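Vustgate Sistska Hand-Held Demonstration Gripper

Teach a robot a kitchen task by doing it yourself, with the tool in your own hand. 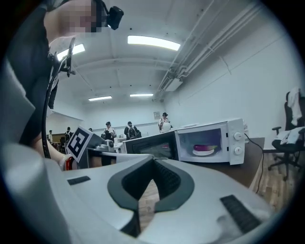 About this gripper

We have been making teaching tools at Vustgate for a good while now, and the question we hear most often from new customers is a simple one: do I need a robot in the room to teach a robot? With the Sistska you don't. You pick it up, walk over to the microwave or the sink or the shelf, and do the job the way you would like the robot to do it. The Sistska keeps a record of how your hand moved and how far the grip was open, and that record is what you train from later on.

People who come to us from remote control rigs tell us the first afternoon feels a little strange, and then it feels like nothing much at all, which we take as a compliment! Opening an appliance door with a pair of joysticks can be slow going, and you lose the small corrections your wrist makes without asking you. Those corrections are well worth keeping.

What it does well

Door and drawer work. Reaching into a microwave for a plate, closing the door again, turning a round knob. Go at an even pace and let the grip pads settle before you pull.

Soft and oddly shaped things. Fruit and vegetables are a favorite with our customers, and a good eggplant will teach you a great deal about how hard to squeeze. Start gently.

Busy rooms. You can record with other people walking about in the background, and many of our customers prefer it — a robot that has only ever learned in a quiet corner may have trouble when it leaves one.

Using it with a head camera

The Sistska records perfectly well alone, but plenty of teams like to wear a small head camera too, so they have the view from the person as well as the view from the hand. If you do this, run the cable down one side of the body and leave enough slack to reach low shelves. Start both recordings before you touch the first object, and hold the gripper still for a moment so the two can be lined up.

Keep sleeves clear of the square black-and-white markers. A bare forearm is best, or a sleeve pushed up past the elbow.

How many recordings will I need?

It depends on the task, and we would sooner say so than promise you a number. A single motion with one object can come together with 40 good recordings. The Citow starter set, which we put together in July and include with every order, has 653 recordings across 6 kitchen tasks, and it makes a friendly place to begin before you add your own.

In the box

Sistska gripper, right-handed or left-handed
Spare set of grip pads
Marker sheet
Charging cable
Citow starter set (download code on the card)
Printed quick guide

Care

Wipe the shell with a soft damp cloth and let it dry before use. Grip pads wear out in time, especially the textured ones, and should be changed when they start to look shiny. Please don't leave the gripper inside an appliance between takes. We have repaired a few.

Ordering

Item number: 2412
Sold through: Vustgate direct, or our partner shop Abdel Hamid
Orders for replacement pads and marker sheets can be added at checkout.
Page updated Sep 1, 2025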